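Notes from the Test Kitchen: Our First Months with the Arms

If you've walked past the back bay at Drosadham lately you've probably heard the little two-note chime and wondered what we're up to in there. I get asked at lunch nearly every day, so when the newsletter had a gap I said fine, I'll write it down once and then you can all ask me about something else (my tomatoes, for instance, which are doing great).

For anyone new, I run the appliance test group. We take toasters, kettles, blenders and so on, and we do to them what a family would do over several years, only we do it in a few weeks. Until this spring that meant people. When a toaster came in on a durability job, one of us stood at the counter and put something in the slot, took it out, put it in, took it out, and made a tick on a sheet. I did this for my first two years here and I can still feel it in my shoulder when it rains. A good shift was 600 cycles between a pair of us, trading off every half hour, and by the end neither of you had much to say to the other.

In March we got Harasym up and running. That's the name of the whole setup, arms and hands and software together, and no, I didn't pick it. The plan was that Harasym would take over the in-and-out work first, then the knobs and levers, and that the people in the group would move over to setup, inspection and writing up. That's more or less how it has gone, though the order got scrambled pretty quickly. Knobs were easy. Soft things were hard! A stiff plastic slice goes in the slot any way you like, but cloth folds over on itself, slides, catches on a corner, and you have to pinch it just firmly enough. We spent most of April on cloth alone.

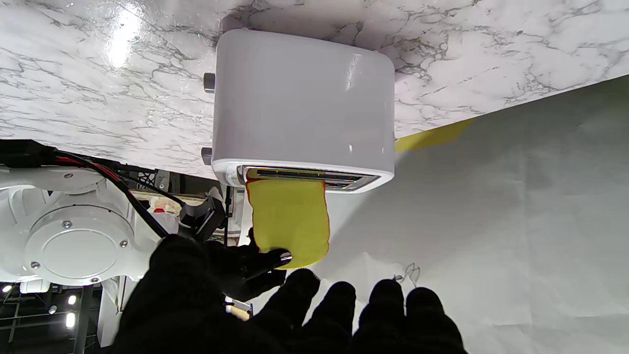 Svitlana Hrytsenko ended up being the one who got us through that stretch. She'd been on the manual bench longer than any of us, and when the Ivulov people came in to do the training they kept asking her to show them how she did it. She'd do it, and they'd ask what she did with her thumb, and she'd say she had no idea, she'd never thought about her thumb in her life. So they had her do it slowly, and then with her eyes shut, and then they had her guide the hand through it herself. By the second week she was bossing them around. She now spends her mornings teaching new motions and her afternoons deciding which ones are good enough to run unattended, and she has a new job title and a raise to go with it, which I pushed for and will keep bringing up until everyone is sick of it.

I don't want to make it all sound rosy. Two people moved out of the group because what was left wasn't the job they'd signed up for. They liked the bench. They liked having the radio on and their hands busy and going home without a single email to answer, and I get that completely. Both are over in receiving now and I see them at the coffee machine, and it's fine, but the bay is a lot quieter than it was. Some of the talk that used to happen over the counter just doesn't happen anymore. You'd be surprised how many faults we caught because somebody said "does this one feel loose to you?" to the person next to them.

We're trying to get a bit of that back. Nuwan Munshi started a hands-on half hour at 7 in the morning, before the runs begin, where whoever's in just uses the products like a normal person. Turn the knobs, wipe it down, make some actual toast. He writes up anything odd on the whiteboard. A few weeks ago that's how we found a sticky lever on the Clakport job, which the logs had down as perfectly okay – the arm was simply pushing harder and carrying on.

The other thing that's changed is the resets. Some 145 times in the first month somebody had to go over, pick something up off the floor or unhook it from a corner, and start the run again. It's far fewer now, but whoever is on duty still has to stay within earshot, and I had a few grumbles about being "the robot's babysitter." Fair enough. We now rotate that duty by the hour, and nobody gets it two shifts in a row.

Coffee makers are next. Svitlana has already told me that paper filters are going to be worse than cloth, and I believe her. If you'd like to see a run, come by after lunch when things are calmer, and please knock before you come in – the door opens right where we stack the boxes. And if anyone has an old radio they don't need, the bay would love to have it.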